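Right, a plate thread. I said in August I'd do one when the boxes were finally open, and it is now 2022-01-02, so you can all stop messaging me.

Background for new people: our supper club inherited a job lot of crockery when the Milldale hall kitchen shut. The list that came with it said 104 plates. We have 97. I don't know where the other seven went and I've decided not to lose sleep over it.

Most of it is plain white canteen stuff, very useful, nothing to say about it. But tucked in between were the odd ones, and the odd ones are why I'm typing this instead of doing the washing up.

First up, the brown one. Abbas Talebi wanted it for bread the minute he saw it and I can't blame him. Round, a lovely amber brown, and somebody took real trouble over the pattern.

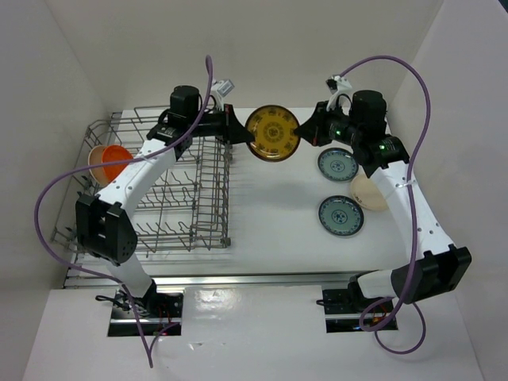

The amber one. Dark medallion in the middle, little motifs round the band, thin brown rim.

Abbas calls it the Kordestani plate, after the family who used to run the hall teas. No idea if it was ever theirs! The name has stuck though, and it's gone on the shelf label now.

A few of you asked how I store patterned plates. Kitchen paper between each one, biggest at the bottom, never more than a short stack. I used to stand them in a rack but I kept knocking the rims together when I was in a hurry (always in a hurry).

Also please don't put the old printed ones in the dishwasher. I did that once with a blue saucer from my gran and the flowers came out looking like they'd had a long illness. Warm water, soft cloth, done.

Next one is my favourite and I will fight for it. Cream, thick rounded rim, and black brushy decorations dotted over it with bits of red, including a red oval stamp near one of them.

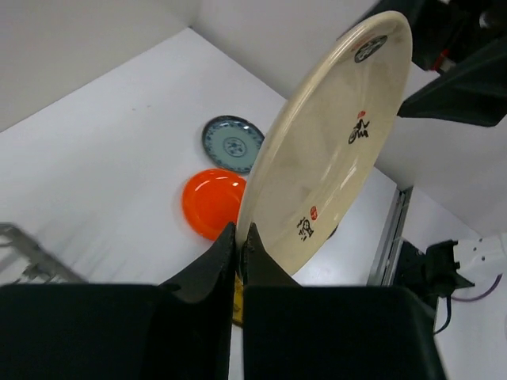
Ollel Supper Club – Crockery & Kitchen Team

I keep going back to the brush marks. One of them looks a bit like a small figure to me, and Abbas says it's obviously a bird, so we've agreed to disagree. The dark oval with the pale marks in it might be writing. If anyone can read it, please shout.

I'd put dumplings on it. Or orange slices, something bright against the cream. Not gravy. Gravy would hide all the good bits.

Someone at Lemenance (the café, not the street) offered to swap us a set of soup bowls for the pair. Tempting, as we're badly short of bowls, but no. Plain whites are up for swaps, these two are staying.

Next job is side plates. If you've got any going spare, any colour, chips fine as long as they're on the underneath, reply here and I'll come and fetch them.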